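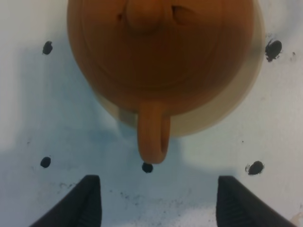 Home | Rivers | Rocks | Weather | Ask Us

Where Does a River Keep Its Mud?

Rivers are messy. They pick up sand, silt, gravel and leaves, carry it all downhill and drop it wherever they get tired. A river gets tired when it slows down, and nothing slows a river down like a dam.

Take the Kirer River. In its steep upper part it runs fast enough to roll stones the size of your fist. Then it reaches the lake behind Flardale Dam and practically falls asleep. The stones stop first. The sand gets a little farther. The silt, made of bits so small you would need a magnifying glass to be rude to one of them, drifts out into the middle of the lake and takes its time sinking.

Do this every day for 58 years and you get a very thick layer of mud. At Flardale it is 15 feet deep in places. Grown-ups call it sediment, a word that sounds better in meetings.

So who misses the mud?

Quite a lot of living things. Salmon lay their eggs in gravel, and a river below a dam often runs short of it. The water still has plenty of push, so it carries off the small gravel it finds and leaves the big rocks behind. Try making a nest out of bowling balls and you will see the salmon's problem.

Beaches miss it too. The town of Nemport sits where the Kirer meets the sea, and its beach used to get a fresh load of sand every winter. Waves kept taking sand away, as waves do, but the deliveries had stopped. The beach got thinner and stonier, and sandcastles became mostly rubble.

Can you move the mud?

Sometimes. One way is to open gates low in the dam during a flood and let the water drag mud out with it. Another is to dig it up and truck it downstream. In one month, trucks made 1,066 trips from Flardale to a gravel bar 2 miles below the dam. They tipped out their loads and left the river to do the spreading – it has had a lot of practice.

Try it yourself

Put a spoonful of garden soil in a clear jar of water, screw the lid on tight and shake. Set it down and watch. Which bits land first? Leave it overnight and look again before somebody tidies it away.

Filed under: Rivers & Lakes, Ages 8 to 11

More to read
Why Salmon Swim Uphill
What Is a Fish Ladder? (No, They Don't Have Feet)
The Strobel Glacier and Its Milky Water
How a Pebble Gets Round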